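Refinishing a coffee table top, poly or hardwax oil?

grundow_gal
Okay so I finally dragged my coffee table situation into the open. It's the reddish-brown wood one with black metal legs and a lower shelf, bought used in Bolwood for 90 bucks (I know, I know). The finish has gotten tired on me and I want to redo the top before my sister's kids come in April. Do I go with wipe-on poly or one of those hardwax oils everybody raves about? I have a random orbit sander and zero patience.

sawdust_pete
Poly. Three thin coats, a light scuff in between, done. Kids and juice boxes will eat an oil finish alive.

mapleleft
Gonna disagree with Pete here. I oiled ours with the Fikent satin stuff two winters ago and it's had soup, crayons, you name it. When it gets a bad spot I rub more oil on that one spot. Try that with poly!

sawdust_pete
I have tried it, it's called sanding the whole top again. Which I've done once in 14 years. You're re-oiling what, every spring?

mapleleft
Takes me 30 minutes and a rag, Pete.

grundow_gal
Lol you two. This is the top as it stands now, if that helps anybody. I like the color and would love to keep it.
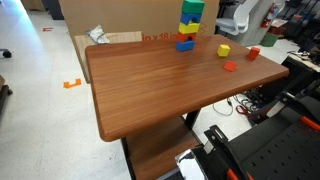

Re: Refinishing a coffee table top, poly or hardwax oil?

shao_street
Nice rounded edge on that. Before you pick a finish, find out if it's solid or veneer. Look underneath for the grain. If it's veneer, put the orbital away and hand sand with something fine, or you'll be through it before your coffee's cold. Ask me about my hall table.

grundow_gal
Oh no. What happened to the hall table?

shao_street
It's painted now.

mapleleft
Also if the red is in a stain or a toner, sanding takes the color with it. You might just clean it with mineral spirits, scuff it and put a fresh coat over the old one.

sawdust_pete
That I agree with. But then it's poly, because oil won't soak in over an old film finish. So I win.

mapleleft
You win on a technicality.

grundow_gal
Crawling under there tonight with a flashlight. Does satin hide fingerprints better than gloss?

sawdust_pete
Satin, yes. Stir the can, don't shake it.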